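Category: Home & Garden, Consumer News

Herkent Questions "Dust-Free for 30 Days" Claims, Will Leave Them Off Its Own Labels

Print this page | E-mail this release
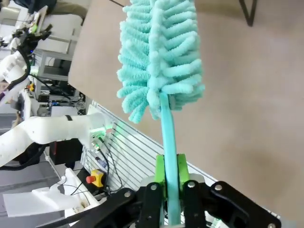 FLIVSIDE, Tuesday, June 14, 2022 – Herkent, a mail-order seller of household cleaning supplies, said today that it will stop printing any promise about how long a room stays free of dust after cleaning. The company also called on its suppliers to show where such promises come from, or drop them.

The change follows a review of product claims in the Herkent summer catalog. The company asked 12 suppliers of sprays, wipes and dusting tools for the testing behind phrases such as "locks dust away," "dust-free for 30 days" and "repels dust at the source." Most sent back marketing copy. One sent a single page describing a test done in a sealed glass cabinet.

"I don't know anyone who lives in a sealed glass cabinet," said Mererid Gittins, head of product standards at Herkent. "People have windows, dogs, sweaters and kids. If a spray can keep dust off a bookcase for a month in a house like that, I would love to see it. I've been asking for a while now."

Gittins said she is just as wary of claims made for tools. A duster picks up dust or it pushes dust around, she said, and a lot depends on whether its owner ever washes it. Herkent will now describe dusters by size, material and washing instructions. Words like "magnetic" and "revolutionary" will go, including from products the company has sold for years under its own Pilik label.

"We wrote some of that stuff ourselves," Gittins said. "I went back through the old Pilik packaging and found a sleeve that said 'dusting, reinvented.' It was a duster with a longer handle."

The new wording will apply to 4,000 catalog and website listings. Herkent expects the work to run past the end of the summer, and some older packaging will stay on shelves until it sells through. Prices are not changing.

The company is also adding a short dusting guide to each order of cleaning supplies. The guide takes up one side of a card. It tells customers to start at the top of the room and work down, to vacuum last, to shake dusters outdoors, and to skip polish on surfaces that don't need it. It makes no promise about how long the results will last.

Herkent does not claim that its review was a scientific study. It did not test competing products and will not publish a ranking. Dvořáček, which supplies the company with furniture sprays, has agreed to remove a time claim from 15 items sold through Herkent. Talks with other suppliers are still going on, and Gittins said she is not holding her breath – two of them have already asked whether "up to 30 days" would be acceptable.

It would not, she said.

Customers who would like a copy of the dusting guide without placing an order can request one from Herkent customer service.

Print | E-mail

Recent releases
Herkent Moves Summer Catalog to Recycled Paper
Pilik Mop Heads: Updated Washing Instructions
What "Unscented" Means on a Herkent Label
Flivside Warehouse Store Extends Saturday Hours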